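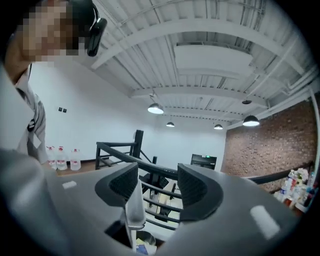 Print this page | E-mail this article
Shares: 22 | Comments: 0

3. Trying out the Cledarard kit

3.1 What we were after

We wanted a hand-held gripper that a new starter could pick up and use well before lunch. Falonix sells one, the Cledarard, as a kit with its own software and a year of support, and they lent us a set in July so we could put it through its paces. I'll say now that I liked it more than I thought I would, though the manual and I fell out early on.

3.2 How we ran it

Daryna Bondarchuk and I wrote the task list between us, mostly small household jobs: lifting something out of a bowl, setting it down again, passing it to the other hand. Shayne Merrick did the first lot of demonstrations and Kalliopi Kolev took over once he'd got the hang of it and could teach her. We aimed for 1000 demonstrations, kept going until the loan ran out, and ended with 684 that we were happy to use. The rest were thrown away for dull reasons -- a late start, a missed grasp, somebody stopping to answer a question.

Figure 3. The Cledarard during collection, seen from its own camera. The two black fingers have curved outer shells and textured inner pads; a round metal bowl is at the bottom. The person at upper left has a headset on, and the face has been pixelated.

3.3 How it felt to use

The fingers are the best bit. The pads (Figure 3) have a mesh-like surface, and I found I could pick up light things without squeezing the life out of them, which I can't say for the Tomoana grips we had before. The body is chunkier than I'd like, mind you, and my wrist knew all about it by four in the afternoon. Kalliopi has smaller hands than mine and asked for a slimmer handle on her first day. Falonix say one is on the way, but they wouldn't give us a date.

Setting up was slower than the box promises. Pairing took me 22 minutes the first time, and I had to ring support, where Paora Ruddock was very patient with me! After that it was quick.

3.4 Using the recordings

Marama Wihongi trained the same small policy on our set and on an older one made with the Tomoana grips, then ran each for 100 trials on the Fultulska arm. Those results are in Section 4. She also found the export tool drops the last second of a recording if you close the window too fast -- we've reported it, and until there's a fix we just wait for the green tick.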